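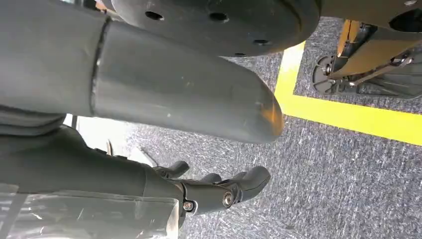

Right, I'm finally doing the big sort-out thread. Tea made, phone on silent, off we go. 1/

The flat at Viltwood is small and the floor has been a shambles since May, so I'm tackling that first and leaving the cupboards for another time (sorry, cupboards).

Rule one, pinched from Kobina Agbenyega: do one patch of floor, finish it, and only then look at the next one. I'm a terrible wanderer – I go to put a mug away and come back having alphabetised the spices!

Bag one went to the charity shop on Kwofie Road. 5 jumpers, a lamp I never liked and a bread maker. The bread maker hurt a bit.

Found two library books under the sofa. Two! Both from Cekham library, both horribly overdue. The fine was 90p in the end, so I got off lightly.

Also found: the allen key I turned the whole place upside down for at Easter. Typical.

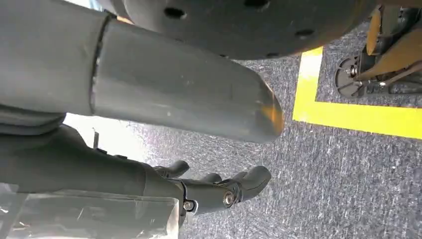
Hurkik Neighbourhood Newsletter, Issue 343

Forgot to say, the newsletter are doing a page on clearing out and they've asked if they can use bits of this thread. Hello if you've come from there! I'm not usually this tidy.

A few of you asked what I do with cables. One shoebox, and if the lid won't shut then something goes. I did find a charger for a phone I had at college, so the system isn't perfect.

Next patch is by the window. I've been putting it off because that's where all the paperwork lives – bank letters, old takeaway menus, a warranty for a kettle I no longer own.

Stopping for beans on toast. Back later with the paperwork, wish me luck x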